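Search news and press Enter

Tinmont opens orders for the Havari two-arm folding kit

I'm Halyna Stasiv, I run product at Tinmont, and I've been itching to write this one! Starting in August you can order Havari, our tabletop kit for shops and labs that want two robot arms working on cloth, side by side, without building the whole thing from scratch.

You get both arms with their grippers, the cables, the control software and a setup guide that my colleague Thaddäus Imhof has rewritten more often than he'd like (sorry, Thaddäus). Plan on an afternoon to get it bolted down and moving.
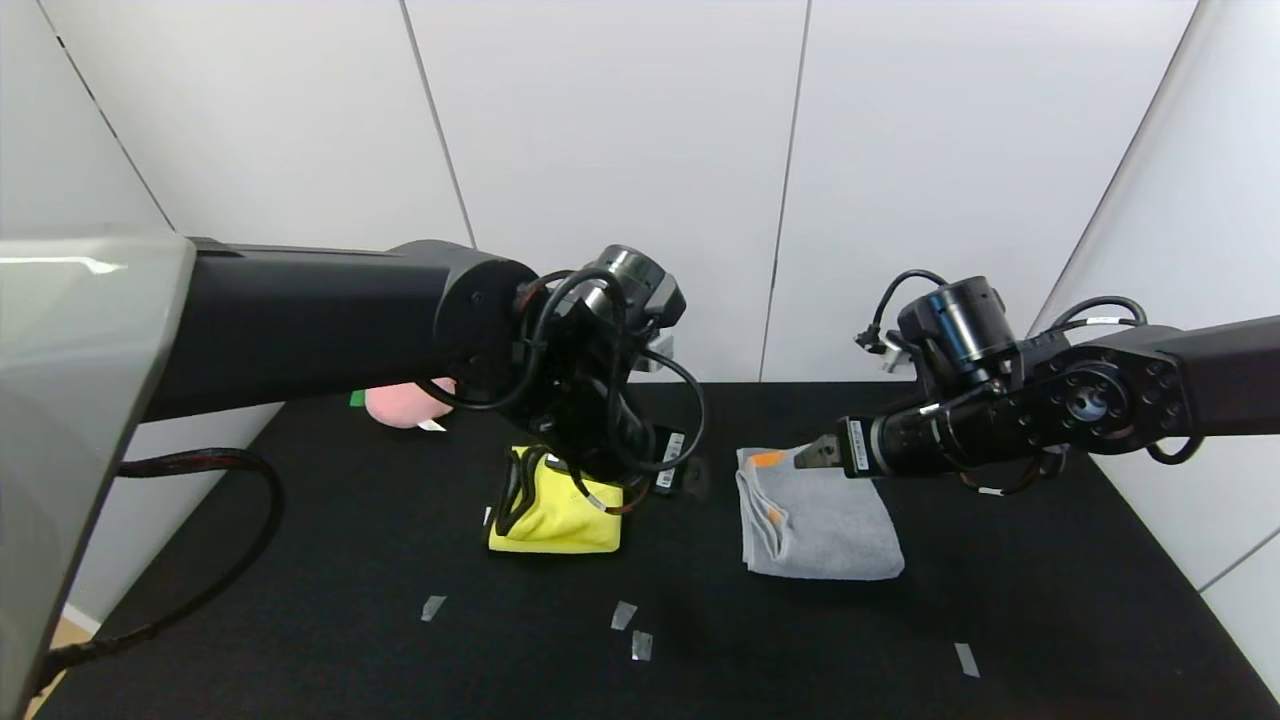
Havari at work with a yellow cloth and a gray towel.

We've had more than 174 requests for a demo since spring, mostly from small laundries and college labs, and towels are what everybody asks about first. So the software comes with 25 ready-made routines for towels and cloths, and you can change any of them or record your own by moving the arms by hand.

The first batch is 955 kits. Each one comes with 2 years of support, and Margit Bognár's team picks up the phone from 8 a.m. Want a demo, or just have a question? Write to our press desk and ask for me.

© Tinmont. All rights reserved. Contact | Back to top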